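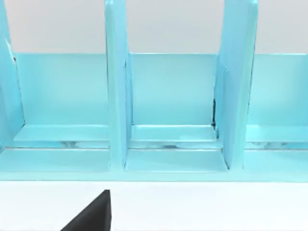

Hellblauer Organizer mit Trennwänden auf weißer Tischplatte (Rendering)

Bundis – ein Datensatz deutschsprachiger Haushaltsnotizen

Stand: 29. Oktober 2018

Bundis sammelt 2.506 kurze Notizen, wie sie in Wohnungen, Büros und Vereinsküchen entstehen: Einkaufslisten, Zettel an Mitbewohner, Beschriftungen von Ordnerrücken, Erinnerungen an den nächsten Zahnarzttermin. Wir finden diese Textsorte großartig! Kaum irgendwo wird so knapp, so eigenwillig und mit so vielen selbst erfundenen Abkürzungen geschrieben, und trotzdem kommt sie in den üblichen Korpora fast nie vor.

Inhalt

notizen.csv – alle Texte, eine Notiz pro Zeile, UTF-8, Trennzeichen Semikolon
kategorien.csv – die fünf Kategorien mit Kurzbeschreibung
abkuerzungen.txt – mehr als 40 aufgelöste Abkürzungen (unser Liebling: »Kü-Ro« für Küchenrolle)
LIZENZ.txt – CC BY 4.0

Felder in notizen.csv

id: fortlaufende Nummer
text: Wortlaut der Notiz, Zeilenumbrüche als senkrechter Strich
kategorie: einkauf, nachricht, ordner, termin oder sonstiges
region: Bundesland oder Kanton, darf leer sein
unsicher: 1, wenn ein Wort nicht sicher zu entziffern war

Wie die Texte entstanden sind

Die Einsendungen kamen handschriftlich oder getippt. Alles Handschriftliche haben zwei Personen getrennt voneinander abgetippt, bei Abweichungen wurde gemeinsam entschieden. Rechtschreibung und Zeichensetzung bleiben genau so, wie sie auf dem Zettel standen – also bitte keine Fehlermeldungen zu »Tomahten«. Namen, Adressen und Telefonnummern sind durch Platzhalter wie [NAME] ersetzt.

Wofür sich Bundis eignet

Wunderbar für Experimente mit Textklassifikation, für Untersuchungen zu Abkürzungen und Ellipsen und auch für den Unterricht, weil man die Daten ohne Vorwissen sofort versteht. Für Aussagen über regionale Häufigkeiten taugt die Sammlung noch nicht: Süddeutschland ist stark überrepräsentiert, und aus der Schweiz fehlt uns fast alles.

Bekannte Probleme

Bei einigen Terminnotizen ist das Jahr nicht zu erschließen. Die Kategorie sonstiges ist ein ziemliches Sammelbecken und soll im Januar aufgeteilt werden. Emojis aus getippten Notizen gehen in älteren Tabellenprogrammen verloren.

Mitmachen

Neue Zettel sind jederzeit willkommen, am liebsten ganze Stapel! Transkription und Kategorien betreut Ottar Sundqvist, um Skripte und Dateiformate kümmert sich Irfan Lodhi. Bei Korrekturen bitte immer die id angeben.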